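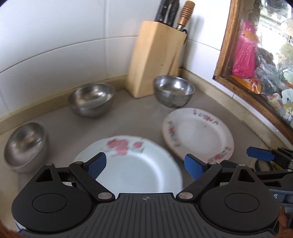 The Song About the Goose

The year my daughter was five, the kindergarten in Emholm decided that the end-of-September assembly should be about getting along with one another. I was on the list of parents who could be asked for things, on account of having once admitted that I owned a keyboard, and so one evening the telephone rang and I was asked if I might help the little ones with a song.

Now, I should explain that in our house there was really only one song at that time. It came from a cartoon called Balus, about a bear of that name who drives a ferry, and we had seen every one of the 89 episodes so often that my husband could shave to them. In the one my daughter loved best, Balus carries two geese across the water who refuse to sit on the same bench. He sings to them, very slowly, until one of them falls asleep on the other. There is no moral (there may have been one in the original language, but if so it was lost on the way to us), and the geese are quarreling again by the next episode.

The school had picked something else. It was a solemn piece about the nations of the earth joining hands, with a verse for each of seven countries, and a part in the middle where the children were supposed to hum. I practiced it with them for two weeks in the gym at Emholm, and I have to say they were very good about it. They hummed when I nodded. A boy in the back row hummed all the way through, including the verses, and I let him, as it seemed to make him happy.

The trouble came over the flags. There were seven countries and far more children than that, and everybody wanted to be the country with the bird on its flag. My daughter wanted it most. By the morning of the assembly she was no longer speaking to the girl who had got it, who lived two doors down from us on Duvham Street and had eaten supper at our table more nights than not since they were both in diapers. They stood at opposite ends of the front row with their chins up.

We got through the first verse about brotherhood, and the second. Then came the humming, and I looked up from the keyboard and saw that both of them were crying, quite silently, with their flags held perfectly straight.

I don't know what came over me. My hands just went to the ferry song. I played it as slowly as Balus sings it, and for a bar or two there was no sound in that gym at all except me and the radiator. Then the boy in the back row started in, and then the whole lot of them, louder than they had ever sung about the nations of the earth, all the way through the part where the goose puts down her suitcase.

The principal spoke to me afterward. She was kind about it, but the next year they asked a father with a guitar.

My daughter and her friend walked home ahead of me, sharing a bag of raisins and arguing about which of them was the goose who falls asleep. They were still at it when we reached our gate.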